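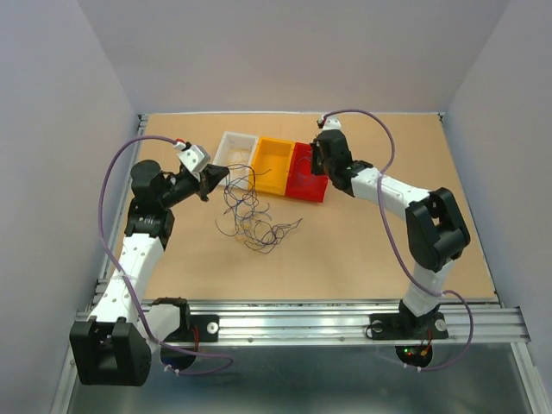
According to Partanen, wire is the worst thing you can give to a robot, and any group that reports good numbers on it should first be asked how they chose their starting positions. The objection is well known to the people who work on the Plirkon method, and when I met two of them in May it was the first subject they wanted to speak about.

"It is a fair point," said the older of the two, who asked that I leave the names out because the paper is still under review. "If you lay the wires nicely, one beside the other, you get a very beautiful result. We did this in the first month and then we threw the result away."

The task sounds small. Thin wires of different colors must be sorted into three open bins, white, yellow and red, by two arms which share one rail. The wires hold on to each other, so when one arm pulls a strand, several others come with it. Most earlier methods try to compute the shape of every wire before the arm moves. Plirkon does not compute the shape. It learns from recorded trials in which a person guides both arms, and it learns also from the trials which went badly.

"We kept the bad ones," the younger colleague told me. "I wanted to delete them. My colleague wanted to keep them, and we argued for one week."

They collected 500 guided trials. From these, 131 were marked as failed, mostly because a strand sprang back out of a bin when the gripper opened. Trained with the good trials only, the method pulled too hard and made the knot tighter. With the failed trials included and marked, it began to let go sooner and take the wire again in another place. 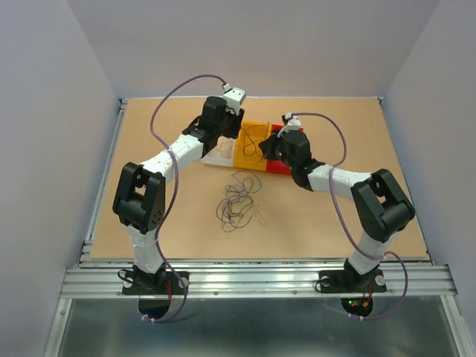

Kotel Institute | Department of Flexible Materials Handling

I asked if they can now answer the objection. The older researcher thought for a while before speaking. "Partly. We drop the wires from a cup, so we do not choose the position. But it is always our cup and our wires."

For this reason a second set of trials is planned at Malton, with 17 kinds of wire that the group has not used before. Some are stiffer, and the younger researcher expects that the stiff ones will be easier to release and harder to pull apart.

Both were careful about the word "solved." The method still has no good way to decide when a knot should be left alone. At present it tries until the time is finished, and then a person takes the knot out by hand.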